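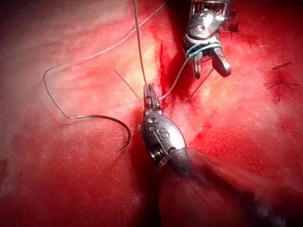 Thread is one of the oldest things people make. It is older than writing, older than wheels, and older than most kinds of metal tool. You are probably wearing several miles of it right now.

This page tells you what thread is, where it comes from, how it is made, and what people do with it. There is an activity near the end. You will need cotton balls.

## What is thread?

Take a cotton ball and pull a bit off the edge. You will see very thin hairs. Each one is called a **fiber**. One fiber by itself is weak, and you can snap it without trying.

Now pull out a small bunch of fibers and twist them between your finger and thumb. Keep twisting the same way. The fibers press against each other and grip. When you pull on the ends, the twist gets tighter and the fibers hold on harder.

That grip is called **friction**. It is the same force that stops your shoes from sliding on the sidewalk. The fibers in thread aren't glued or tied together. Friction holds them.

If you let go of your twisted bunch, it will probably start to untwist. Thread makers fix this by taking two or more twisted strands and twisting them around each other in the opposite direction. Each strand tries to unwind one way, and the whole bundle tries to unwind the other way, so they stay put. Twisting strands together like this is called **plying**. One strand is called a ply. A thread made from three strands is "three-ply."

## Where do fibers come from?

Fibers come from plants, from animals, and from factories.

**Cotton** grows on a bush. After the flower drops off, a round seed case called a boll is left behind. When it is ripe it splits open, and inside is white fluff wrapped around the seeds. The fluff is nearly all one material, called cellulose.

**Flax** is a thin plant with blue flowers. Its fibers run up the inside of the stem. To get them out, growers leave the stems in water or on damp grass until the soft parts rot. Then the stems are dried, broken, and combed. Thread made from flax is called linen.

**Wool** is the coat of a sheep. Wool fibers are covered in tiny scales and have a natural wave in them, so they catch on each other easily. Wool is a good fiber for beginners to spin.

**Silk** comes from a caterpillar called a silkworm. The silkworm makes its cocoon out of a single very long fiber, often longer than eight football fields laid end to end. To unwind it, silk workers soak the cocoon in hot water, which softens the gum that holds it together. One strand from one cocoon is too fine to use, so several are reeled together.

**Nylon and polyester** are made in factories, mostly from oil. The material is melted and pushed through a plate with tiny holes in it, a bit like water coming through a shower head. As each stream cools, it turns into a long smooth fiber. Because the factory can keep going, the fiber can be as long as anyone wants.

## How was thread made before machines?

The first way was simply rolling. A person rolled fibers along their leg with the flat of one hand and fed in more with the other.

Later came the **drop spindle**. A drop spindle is a stick with a round weight on it. You tie some thread to the stick, give it a spin, and let it hang. The weight keeps it turning, and the turning twists the fibers. When the spindle reaches the floor, you wind the new thread onto the stick and start again.

Spindle weights were often made of clay or stone, and those last a very long time in the ground. People who dig up old villages find them by the boxful, even in places where all the cloth rotted away long ago.

After that came the **spinning wheel**. It does the same job, but a big wheel drives the spindle, so it turns faster and doesn't have to stop as often. Some wheels are turned by hand and some with a foot pedal.

Even with a wheel it was slow work. It took several people spinning to keep one weaver busy. Children helped by cleaning and combing the fibers.

## A visit to Tostasdale

At Tostasdale there is an old woolen mill beside the river. It opened to visitors in July, and most of the machines still run.

The longest room holds a spinning machine called a mule. It has 300 spindles in a row. The front half rolls out on rails, stretching and twisting all the threads at once, and then rolls back in to wind them up. It is very loud. Visitors are given ear covers at the door.

Apolline Sabatier runs the mule on open days. She walks behind it and watches for broken ends. When one breaks she leans over, lays the two pieces side by side, and rolls them together between her fingers. This is called **piecing**. The machine doesn't stop while she does it.

The mill's order book is in a glass case upstairs. One page lists 1,105 cones of gray yarn sent to a sock maker at Fliltside. The writing is small and brown and hard to read, but the numbers are clear.

## What is thread used for?

The first answer is clothes. Thread is woven or knitted to make cloth, and then more thread is used to sew the pieces of cloth together. Look at the inside of your shirt. The lines where two pieces meet are called seams.

Thread also holds many books together. Open a thick hardcover book near the middle and look down into the fold. You may find stitches there. The pages are sewn in small groups, and the groups are sewn to each other.

Fishing nets, kites, sails, parachutes, tents, baseballs, and teddy bears all need thread. A baseball has 108 double stitches, done by hand in red. Car seat belts are woven from polyester, and they are strong enough to hold a grown-up in a crash.

Doctors use thread as well. Theirs is called **suture**, which you say like SOO-cher. It has to be very clean and very smooth.
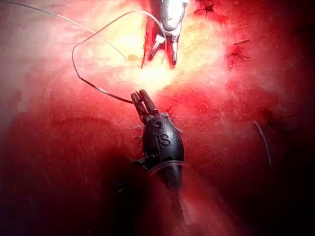
*A strand of thread held between the tips of a grasper.*

Some sutures are made so that the body slowly breaks them down, and they don't have to be taken out. Others stay in until a doctor or nurse snips them and pulls them free. The oldest sutures we know of were made from plants, hair, and sinew. Silk was used for a long time too, and it is still used today.

## Stitches and knots

A **stitch** is one loop or length of thread that goes through something. There are hundreds of kinds, but a few basic ones do most of the work.

- **Running stitch.** In and out, in and out, in a line. It is quick, and it is the first stitch most people learn.
- **Backstitch.** You take one stitch forward, then go back to fill the gap. It is slower and much stronger.
- **Whipstitch.** The thread goes over and over the edges of two pieces. It is good for felt.
- **Interrupted stitch.** Each stitch is tied off with its own knot before the next one is made.

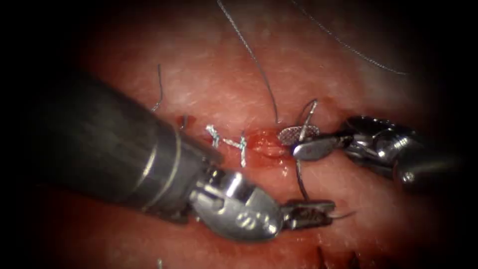 With a running stitch, one break can let the whole line work loose. If you have ever pulled a thread on a hem and watched it come down, you have seen this happen. With separate stitches, one can fail and its neighbors will still hold. They take longer, as there is a knot to tie every time.

Most knots in sewing are small and plain. An overhand knot, the kind you tie first when you learn shoelaces, will stop a thread from pulling through cloth. Two overhand knots tied in opposite directions make a **square knot**, which lies flat. If you tie both the same way by mistake you get a **granny knot**, and those slip.

Smooth thread slips more than rough thread. Fishing line is so slick that anglers wrap it around itself several times before pulling it tight.

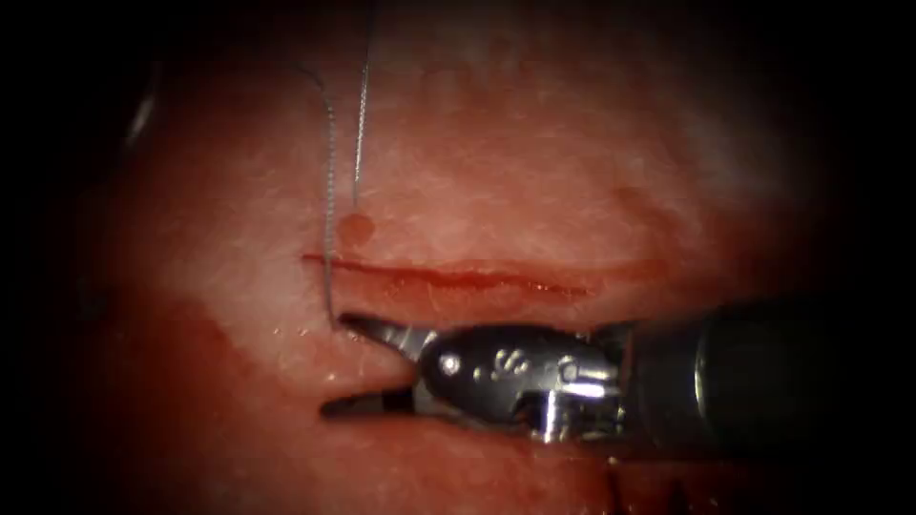
## Make your own thread

You will need:

- a few cotton balls (real cotton works best)
- a pencil
- tape
- a friend, for the last part

1. Unroll a cotton ball into a strip. Pull it gently until it is long and thin, but don't let it come apart.
2. Tape one end to the side of the pencil.
3. Hold the other end and turn the pencil. Keep turning it the same way.
4. When the cotton feels firm, wind it onto the pencil. Join on a new strip by laying its end over the old end and twisting them together.
5. Keep going until your thread is about 51 inches long.
6. Unwind it, keeping both ends tight. Ask your friend to pinch the middle while you bring the two ends together.
7. Your friend lets go. The two halves will twist around each other, and you have made two-ply thread.

Try pulling it. Then try pulling a piece that hasn't been plied and see which one breaks first.

If your thread is lumpy, that is normal. Thick and thin places are called **slubs**. Sylvain Ferrand, who teaches spinning at Lacroix, keeps the first thread he ever made in a jar, and it is mostly slubs.

## Words to know

**Boll:** the seed case of a cotton plant

**Fiber:** a very thin, hairlike piece of material

**Friction:** the force that slows or stops things rubbing against each other

**Ply:** one strand in a thread, or to twist strands together

**Slub:** a thick lump in a thread

**Spindle:** a stick or rod that turns to twist fibers

**Suture:** thread used by doctors to close a wound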